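Trultine Short Courses
Paths and Boundaries, Unit 5: Post-and-rail fencing beside water
Handout prepared by Anderson Evangelista
Revised 27 Jul 2020

5.1 Scope

This unit deals with timber post-and-rail fencing along shared paths where one side of the path runs close to open water. Surfacing was treated in Unit 4 and is mentioned only where it affects the fence. Handrails, parapets and anything fixed to a bridge deck are left to Unit 6.

5.2 Terms

Split rail: a rail made by cleaving a log along the grain. The faces are uneven and no two rails have quite the same section.
Sawn rail: a rail cut to a regular section at the mill.
Bay: the length of fence between the centres of two neighbouring posts.
Margin: the strip between the edge of the paving and whatever lies next to it, usually grass.

5.3 Purpose of the fence

A fence of this type marks an edge. It guides people on foot and on cycles, and remains readable in poor light when the path and the water can look much the same tone. It is not a vehicle barrier and should not be entered as one on a drawing. Where small children are expected in numbers, the gaps between rails need separate thought, and mesh on the water side is the usual addition.

5.4 Setting out

Fix the two end posts first and run a line between them. On a straight path any post out of line shows at once, as the eye follows the rails into the distance. Tops should follow the general fall of the ground. Small local dips are taken up in the depth of the hole.

The worked example for this unit is the Skeluven path, a straight length with 87 bays at 2,000 mm centres. The run is therefore 174 m and needs 88 posts, one more than the number of bays. With three rails to a bay the rail count is 261. Order spare rails on top of this figure — split timber cannot be matched later with any certainty.

5.5 Decay and inspection

Posts fail at the ground line before they fail anywhere else. Dark, rough timber above ground is ordinary weathering and says little about strength. Probe each post with a blunt spike just below the surface, on the side facing the water and on the side facing the path. Record soft depth in millimetres on the Mavau sheet.

Rail ends come next. Look for splits running back from the mortice, and for rails that have shrunk and can be turned by hand.

5.6 Margins and drainage

The paving should shed water to the grass side where levels allow. If the fall has to be towards the fence, keep the post holes clear of the paving edge and do not dish the concrete round the posts — a dished collar holds water against the wood.

Reading before the next session: the Leone notes on timber durability, parts 1 and 2.
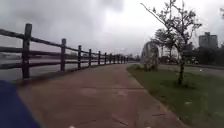

If one post in a long run has rotted at the ground line, does the whole fence have to come down?

Only the two bays on either side of the post need to be released. Ease the rails out of the mortices, draw the old post, reset the new one to the line of its neighbours and refit the rails before backfilling.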